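Budgeting for a small arm to strip old desktops: what am I forgetting?

posted in Shop Floor & Equipment

We are a refurbishing outfit with more dead desktops than people. Pallets of them, mostly office towers, and every one has memory, a processor and a hard drive that somebody has to pull by hand. I've been asked to put together a number for automating part of that. My first number was the price of the arm. My boss liked it very much, so naturally it was wrong.

What I have so far: the arm, a gripper, a camera for the wrist, and a heavy table. I have a quote from Trondby and a quote from Mulligan, and they are 581 dollars apart, so I've stopped agonizing over which one. Neither quote mentions anything else. Is there anything else? I have until the end of May to find out.

Sreekumar Sastry
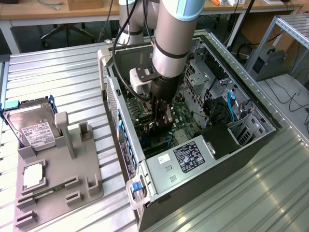
Bench Automation Group, Jurkex Repair Club

Sreekumar, the tower on its side with the arm reaching in from overhead is our bench, and nearly everything we forgot to budget for was on the table or next to it.

Start with the tray to the left of the case. It's 3D printed, with a square recess for the CPU, a long slot for the memory stick and a spot where the hard drive stands up in its caddy. We had no line for fixtures. We figured the arm would put parts down "on the table," which is how you talk before you have watched a gripper try to pick up a processor that somebody set down crooked. The plastic is cheap. The evenings are not. We were on version 19 before the drive stopped leaning, and if you pay a person to draw those, put their hours in your number.

Then the gripper. Get a spare set of fingers in the first order. Reaching down around the memory slots there isn't much room, and the fingers lose every argument with a steel case. Ask both vendors what a set costs and how long it takes to ship. One of them will go quiet.

Other lines I'd add:

Cables, longer than you think, and something to keep them off the floor. We never did the second part.
A place for the controller box that has airflow and isn't under anyone's feet.
A way to hold the tower still. Ours has a nice heavy ribbed table under it, and cases will still slide around if you let them.
Junk towers to practice on. You appear to be covered.

I would set aside 2000 dollars past the hardware quotes and not tell anyone it's there.

Dot-matrix Dan

Just buy a good electric screwdriver and hire a teenager. Worked for us.

palletjack_7

Not as dumb as it sounds, palletjack, and I say that as someone who signed the purchase order for one of these.

Sreekumar, before you pick a vendor, sort one pallet by case model. If most of it is the same 3 models, an arm can make sense, and you make one setup for each and get on with your life. If every tower is different, you will be paying somebody to teach the thing all week so that it can work on Sunday. We did our sort after the purchase. I don't recommend the order.

Also decide which parts you want it to pull. Memory and drives are one budget. The processor is a different one, what with the cooler on top and the paste that has turned to cement. We do coolers by hand and let the arm have the rest, and I quit apologizing for that at meetings.

Last thing: ask what the software costs in year two. Purow gave us a lovely figure for year one. I keep it on the wall.

Marge in Receiving

Related posts
Used arm with no manual, worth the drive?
How many spare gripper fingers is too many
Selling pulled memory by the pound or by the stick
Getting old thermal paste off without ruining the chip
Leasing vs. buying for a three-person shop

Contact the moderators | Copyright belongs to the individual posters | Back to top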